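Slides, and Where They Go to Live

A pair of slides is the only shoe that can leave a room one at a time. The left goes to the armchair, the right goes to the side table, and by June you own 30 singles. Some fixes that have held up in my house:

Give them open shelves. A closed bin is where slides go to be forgotten, and the bottom one comes out shaped like a taco.

Park toes to the back, heels out. You can grab one without thinking, and guests copy it without a lecture.

Pair them up the minute they land. Kathleen Dolan swears by a clothespin on each pair — I admire that and will never do it.

Foam soles get a wipe with dish soap and an old toothbrush. Skip the dryer. I lost a good pair finding that out.

Leave a gap on the lower shelf. Something will turn up to fill it.

If your rack has metal legs and stands on carpet tile, push down on each corner once a month and snug up the bolts.

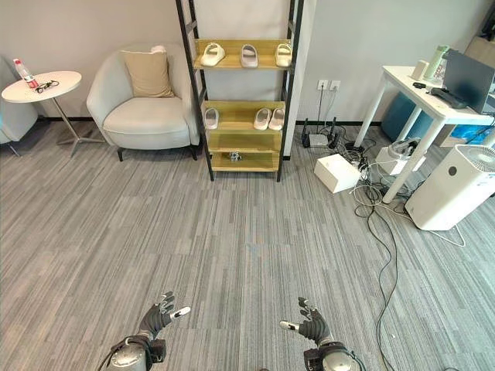
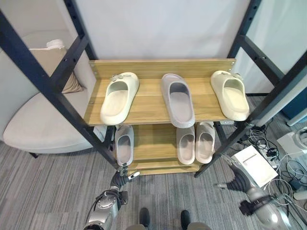
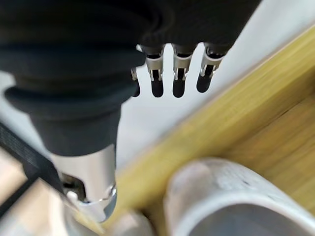 First two: slides on the open wooden shelves, with a few still short of a partner.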